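Acta de la reunión de seguimiento, proyecto Drellau
Bedasach, 19/01/2018

1. Estado de la recogida. Hay 32 ejemplos válidos de la tarea de lavadora. El objetivo sigue en 200. 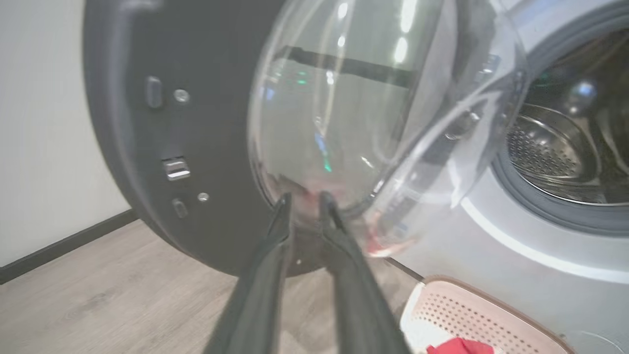

2. Criterios. Se repasa cuándo empieza un ejemplo. Se acuerda admitir inicios con la puerta ya abierta y los dedos de la pinza junto al borde inferior del cristal.

3. Descartes. Se retiran 7 ejemplos por etiquetas incompletas.

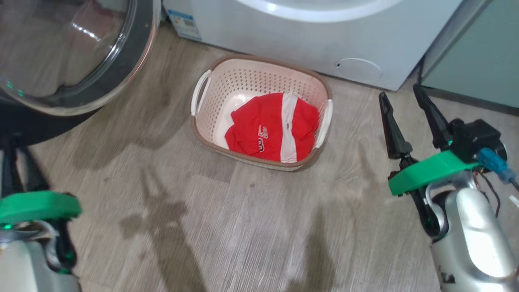
Drornora los revisará y enviará la lista corregida en enero.

4. Próxima serie. Se harán 2 tandas con la misma tarea.
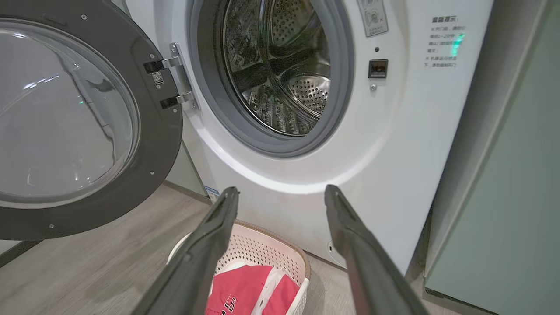 Cesto con prenda roja ante la lavadora abierta.

Sin más asuntos, se levanta la sesión.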